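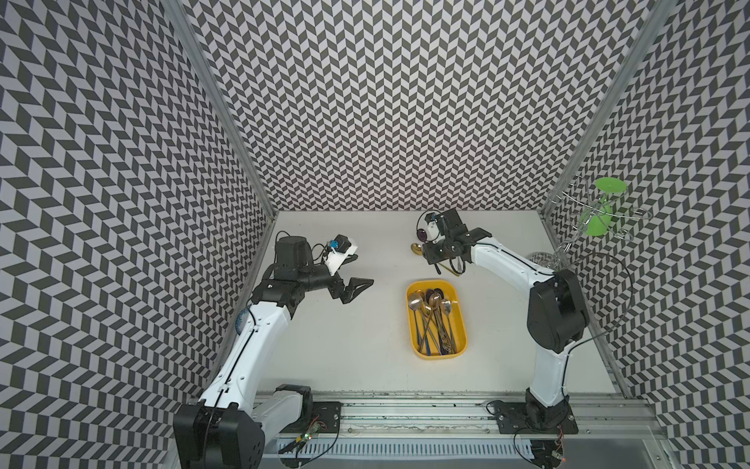
*Black and white chevron, three walls of it.*

**Stallholders + helpers wanted, Vinside autumn market**

Friday, March 17, 2023

Quick one as I'm between calls. We need people for the October market in the Whiteley rooms. Vintage clothes, records, lamps, odd crockery, that sort of thing. No new stock please, no candles (we have enough candles).

Going:
- 8 stalls, one table each, bring your own cloth
- 4 door and tea shifts, paid, 3 hours each
- 2 people for setting up the night before, must be ok with lifting
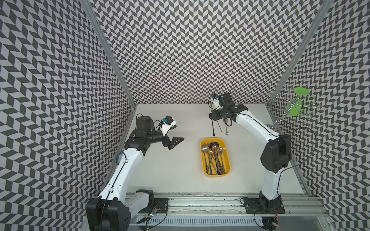
Huguette Courtois has asked whether two sellers can share a stall, and says last year she was told no at the door after lugging everything up the stairs. Sorry Huguette. Yes you can, put both names on the form.

Setting up starts early evening, stalls want to be dressed before we lock up. Parking is round the back, dont use the Sisetti bays, they do clamp.

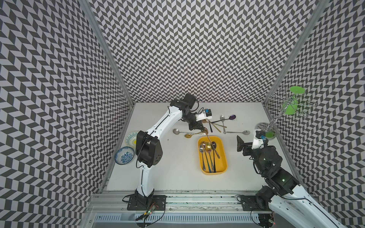
Tea shifts get a free lunch and first look at the rails. No experience needed, just turn up on time and be nice to poeple.

To apply: name, what you sell or which shift, phone number. Stalls to Clive Tapley, shifts to Fatima Fashola. Forms at the front desk.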